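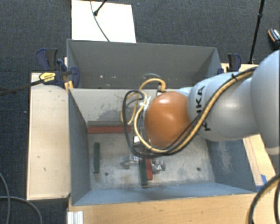 The town of Zirville will start charging for bulky waste pickup in December, ending a free service that residents have used for years. Under the new rules, a household can book one pickup at no cost every 12 months, and each one after that will cost $42. The town says it also wants people to sort small items before they leave them out. Anything that fits in an open rectangular bin, like the gray one in the photo, should go to the drop-off center on Ratska Road and will no longer be taken from the curb. Furniture, mattresses and large appliances can still be left at the curb on a booked day.

The change was approved at Friday's town council meeting by a vote of five to two. It follows a spring in which crews handled 554 bulky pickups, more than the service was set up to manage. Some streets on the east side waited over three weeks for a truck, and the town received complaints about piles blocking the sidewalk on Padilla Avenue.

Bookings can be made on the town website or by calling the public works office between 8 a.m. and 4 p.m. on weekdays. Callers will be asked to list what they are putting out. Items that are not on the list will be left behind, and the household will get a notice giving it two days to bring them back onto the property. A second notice carries a $50 fine.

The limit for one pickup is six items. A sofa counts as one item, and so does a table with up to four chairs. Mattresses must be wrapped in plastic. Doors have to be taken off refrigerators and freezers. Paint, tires and car batteries are not accepted at the curb under any circumstances, but the Ratska Road center takes them on the first Saturday of each month.

Several residents spoke against the fee before the vote. One woman from the Prunivov Apartments said many of her neighbors do not own a car and cannot get to the drop-off center, which is four miles from the building and not on a bus line. A landlord with properties on Padilla Avenue said he expected more dumping in alleys and behind stores, and that owners would end up paying to clear it.

Council members who backed the plan said the town could not keep the service free without raising the yearly trash bill for every home. Residents who receive the senior or low-income discount on their water bill will get a second free pickup each year. They do not need to apply for it.

Apartment buildings with more than ten units will be handled separately. Managers of those buildings can sign up for a shared pickup every three months, and 51 buildings in town qualify. Letters with the details will go out to managers before the new rules start.

Pickups that are already booked will go ahead without charge, even if the date falls after the change. The drop-off center will stay open one hour later on Wednesdays, until 7 p.m., through the end of winter.

Reading time: 3 min

Search this site Enter keyword

Related items
Padilla Avenue sidewalk repairs pushed back to spring
Leaf collection routes and dates
Water bills to go paperless for new accounts
Council to look at bus service for Ratska Road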